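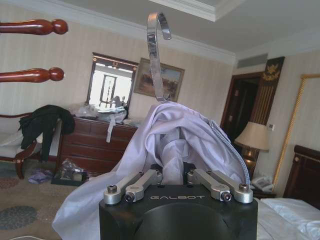
Password reuse remains the most common way into a small company's network, and the people responsible for stopping it are seldom security specialists. At Tavwood, a regional travel agency with 400 employees, the task fell to the office manager, Raymonde Campbell. Her first audit found 375 accounts protected by a password that was also used somewhere else. A stolen login is tried against mail, payroll, and booking systems within minutes, and each one opens as easily as a shirt comes off a chrome hanger. The agency had bought good software over the years, including the Rarkard mail filter, but a filter cannot tell a thief from an employee when both type the same word.

Campbell chose a password manager from Wurkine and introduced it one department at a time. Staff were given 10 days to move their logins, and the old ones were then closed. Shared accounts took the longest — several had been in use since the agency opened, and their owners had left.

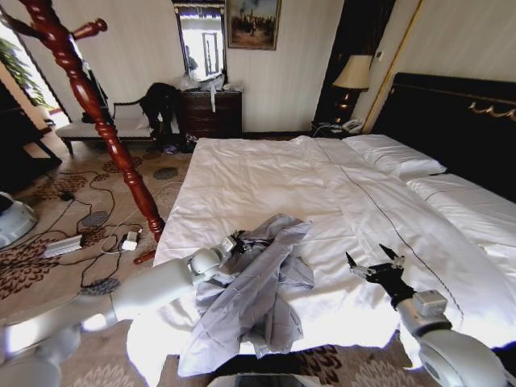

A light gray-blue garment lies in a heap near the foot of a bed with a white duvet.

The second stage, completed in June, added a sign-in code for every remote connection. Complaints came mostly from travel agents who work with two phones. Campbell kept the rule and issued hardware keys to those who asked for them. The agency's log now records 4000 rejected sign-in attempts a month, most of them made at night. A review of supplier access, beginning with the booking partner Chamoun, is scheduled next.

Contact the editors | Copyright, all rights reserved | Back to top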